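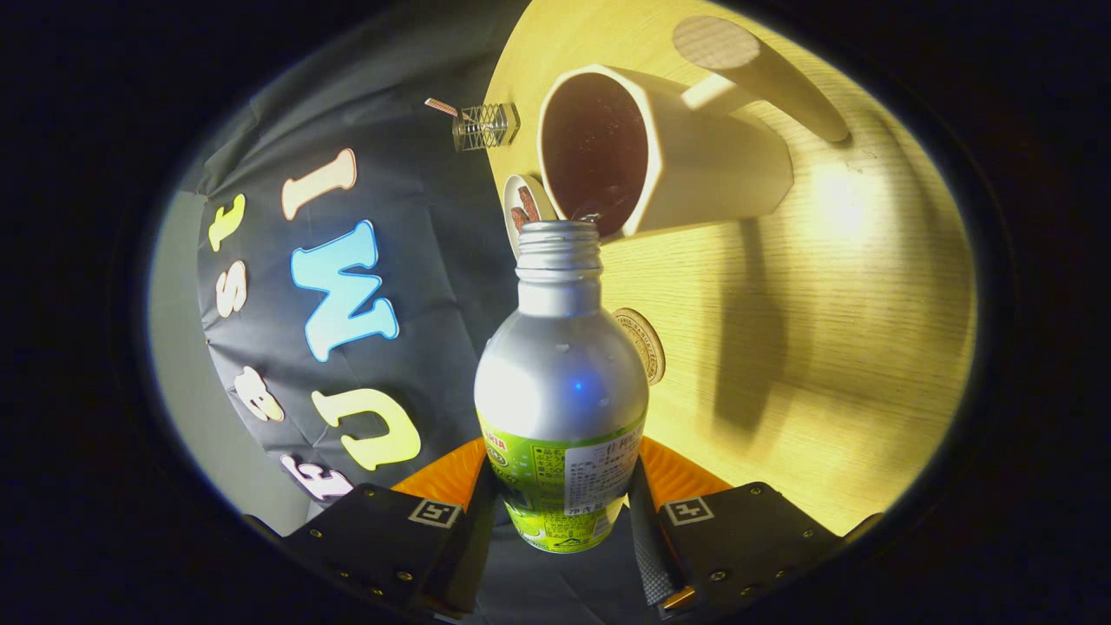 Re: [tabletalk] Rinsing and saving aluminum screw-top bottles

Back on the list after two months of lurking. I've read the whole thread and I still don't buy it.

On the refill question, somebody wrote:

> I keep every aluminum bottle I empty. They rinse out fine, they weigh
> nothing, and the screw neck is the same on all of them, so any spare
> cap from the drawer will close any bottle. I make a big batch of
> coffee in the evening, fill them through the neck, and they go in the
> fridge door. In the morning I pour one into a mug and I'm out of the
> house. No funnel, no drips, no waste. I've been doing it with the
> same bottles since February and they taste as clean as new. I don't
> see why anyone on this list would buy a glass carafe.

Taking these in the order they annoyed me.

"The screw neck is the same on all of them." It is not. I have a shoebox of these from the import shelf at the Stonham market, green labels, blue labels, you name it, and I sat down one evening with the caps and tried them. Plenty go on. Plenty go on and feel tight and then weep when you lay the bottle down. The thread is fine and shallow, and a cap that is a hair off will ride up over it without you feeling a thing. If yours all match, I'd guess you buy the same drink every time.

"They taste as clean as new." How would you know? You can't get a brush past the shoulder. You can shake hot water in there, and you can shake rice and hot water in there, and I've done both, and what you have at the end is a bottle you can't see into. The carafe you're so down on has one big advantage, and it's that I can look through the side of it. These bottles also have some kind of lining. I don't know what the lining is or how it takes to being scrubbed with rice every night, and neither did the person who posted. I'd like to hear from someone who does before I take "since February" as proof of anything.

"No drips." Come on. The bottle comes out of the fridge, it beads up all over in a warm kitchen, and the beads run down and sit under it. That's why I keep cork coasters out, and I still have a ring on my table from before I did. It's a light wood top and it shows everything. I've sanded that spot once with 300 grit and don't plan on doing it again. And pouring from a narrow neck into a mug is only tidy if you go slow. Tip it fast and it glugs. Going the other way, from mug to bottle, which one person swore was easy "if you tilt it right," is how I came to wipe down a chair. A round mug has no spout. A mug with flat facets around the side is no better, whatever the Eketon catalog has to say about "pour-friendly" edges. Get a funnel, they cost next to nothing.

Now the label business. The same post said further down:

> Leave the label on, it tells you what was in it.

It tells you what was in it. It does not tell you what's in it now. If there is one thing in this thread I'd like people to take seriously, it's this. A lot of these have all the ingredients in small Japanese print, which I can't read, over a drink that is long gone. My sister-in-law opened one at our place expecting something sweet and got two-day-old black coffee. Somebody with an allergy might not get off so easy. Peel the label, or put tape over it and write on the tape.

Someone brought up the Hurklow coasters too, the thick ones. I had a set. They're okay. The printed picture on top holds up better than I thought it would, but the edges crumble if you stand them in a rack, and they don't soak up nearly what the package lets on. Plain thin cork does as well. I wouldn't drive to Mokgethi for them.

What I'd accept as a compromise: save the bottles for cold water, dry them neck down overnight on something with air under it (a couple of lengths of dowel will do), and recycle them after a few weeks. Coffee goes in glass. If you want to change my mind, leave a bottle of coffee in the fridge for two days, put the same coffee in a jar next to it, and get somebody else to pour them so you don't know which is which. Then post what you tasted, including if it's nothing.

And please trim your quotes. The last digest ran to 541 lines and most of it was the same carafe paragraph over and over.

--
to leave tabletalk, send a blank message with "signoff" as the subject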